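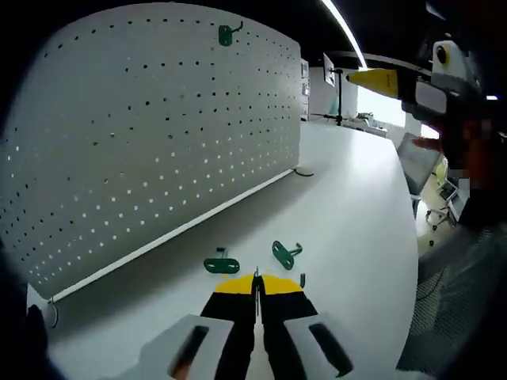

Spent my summer teaching a robot to hang a hook on a pegboard. My parents tell people I'm "in engineering." Both statements are correct and I would like them kept apart.

It's the final project for our robot learning class. Every team drew a household chore out of an envelope. One team got folding towels. One got stacking cups. We got "tidy a pegboard," which I took for the easy one, because I had used a pegboard before and never once been beaten by it.

The way it works: you don't program the motion. You hold a gripper in each hand and do the chore yourself, over and over, and the recordings go into training. The robot is supposed to watch enough of you to get the idea. So for several weeks I was the robot. I was not a gifted robot.

Try it at home if you like. Tape two fingers together on each hand, pick up a pegboard hook off a smooth table, and put it in a hole you could lose a pea in. Now do it again without sighing, because your partner is writing down how long each one takes and the sigh counts as time.

Hooks are terrible, by the way. I had no opinion on hooks in May. A hook lying flat has almost nothing to grab, and a hook lying on its side has a part you can grab that leaves it pointing the wrong way for everything you want to do next.

So you pass it. Left gripper to right gripper, turn it in the air, go in at an angle, tip it down until it seats. We named the pass "the Gerex" after the brand on the hardware store bag, and by the second week we were using it as a verb. "You Gerexed too early." A grown adult said this to me and I apologized.

First rule of the Gerex: the receiving hand closes before the giving hand opens. Everyone knows this. Everyone, including me, opened first for the entire first day, and I have crawled under more desks than I care to list.

Second rule: don't look at your hands, look at the hook. I kept steering by where my knuckles were, and the policy doesn't have knuckles. It gets the view from the gripper and that's the end of its information.

Our instructor wanted 500 clean demonstrations. We turned in 547, and I mention the extra 47 because they were not ambition. We had lost track of the tally one evening and nobody wanted to be the one to say stop.

"Clean" means hook picked up, hook passed, hook hung, hands back to the start. Total recordings including the bad ones: 2,039. I'll let you do that subtraction in private.

We threw out 172 of those for a single reason, which was that one of us (me) had a habit of nudging the hook with the side of the fingertip after it was already hung. Just a little pat. Good hook. The first model we trained learned the pat beautifully. It did not learn to hang the hook. It would go up to an empty spot on the board and pat it.

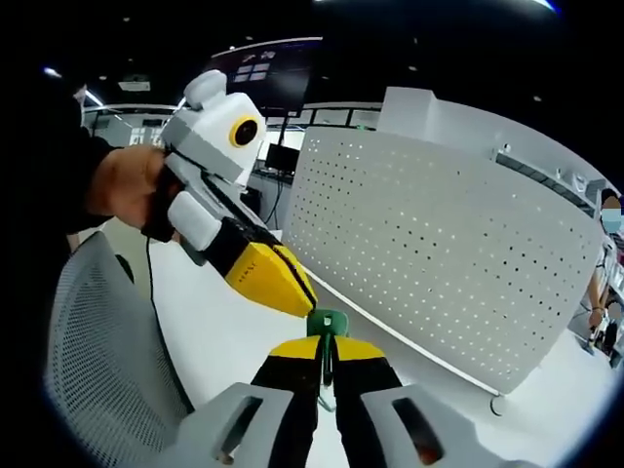
Why hand the hook over in midair instead of setting it down and picking it up again?
Setting it down takes longer and the hook lands in a new pose every time, so the robot has one more mess to sort out. A midair pass keeps the hook in a position you chose, and the second gripper can grab the end that leaves the peg free to go in the hole.

That was the most common question at our midterm review, and I had a much worse answer ready at the time. I said it "felt nicer." This is in the written feedback.

Other things from the feedback, since I have it open: "Good energy." "Consider varying the starting positions." "Is the patting intentional?"

The starting positions one was fair. We had been laying the hooks out in a tidy row like surgical tools, and the model assumed the universe was tidy. Move one hook a hand's width and it would close very confidently on air. After that we started tossing them on the table and taking whatever we got. Slower, uglier, much better.

A word for the Plalden team, who had the towels. They came by to borrow tape, watched us miss a hole four times running, and said "at least yours doesn't flop." Then their towel won the intermediate demo. I've decided to be happy for the towel.

The team names were assigned, before anyone asks. We're Jonido. It came off a list. It means nothing in any language we've checked and it's on the T-shirts, so it means us now.

Final demo was at the Van Wijk building in July 2022, in front of two other sections and a table of very good cookies. Rules: 59 attempts across the afternoon, hooks scattered by whoever was standing closest, no touching anything once it starts.

First attempt, it picked up the hook, passed it, swung toward the board, and stopped a finger's width short. For a long time. I have had job interviews with this exact feeling.

Then it went in. Somebody from the cup team clapped and immediately looked embarrassed about it.

It hung most of them. It dropped plenty. Our best streak was seven in a row – our worst was a stretch after the cookie break that we're blaming on the window light, and our write-up does have a graph for that, so it's legally science.

And yes, on one attempt near the end, after a perfect hang, the left gripper drifted back over and gave the hook a small pat. We retrained on data with every one of those removed. I checked the files twice that night and found one I'd missed.

Grade came back this morning. A minus. The minus is for the report going over the page limit, and four of those pages were about hooks.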